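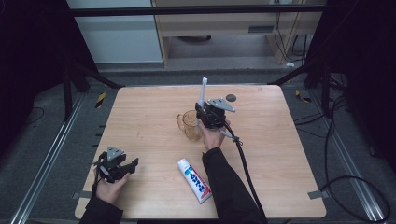 Margit Bakos wrote in to say that the cable is a consumable and should be budgeted as one. She runs two pairs of hand-held grippers at Motbridge, and her note was a reply to my March column, in which I called cable faults a design failure. I have changed my mind on part of it.

The hand-held gripper is treated as the simple half of a teaching cell. It has no arm behind it and no gearbox to grease. The operator picks things up with it and the readings go down the cable. For that reason it gets the least care, and at Utisden it accounted for most of our lost sessions last year. Of 230 faults logged on the cell, 99 were traced to the cable or its connector at the gripper end.

A wrist turns far more than a fixed arm is allowed to. Each turn puts twist into the cable, and the twist collects at the first stiff point, normally the strain relief. We now fit a clamp there and leave a loop behind it. The loop should be slack with the hand at full reach. If it pulls straight, the cable is too short, and tightening the clamp will only move the break.

Desta Alemayehu, at Essien, replaces cables at 572 hours whether or not they have failed. I think this is right for the cable and wrong for the connector. A worn connector shows up in the signal well before it drops out – the finger position starts to jump by small amounts when the hand is still. Logging that costs nothing. Changing a sound connector means opening the body and setting the zero again, and each opening is a chance to pinch a wire.

The zero itself should be checked at the start of every session, jaws closed, then fully open, with both values written down. Dullano's service sheet asks for it monthly. That interval suits a machine bolted to a bench. A gripper that is put down and picked up all day needs the check before anyone records with it, and it takes 2 minutes.

Where I still disagree with Bakos is on who pays. If a part wears out in normal use, its replacement should be possible without returning the whole unit.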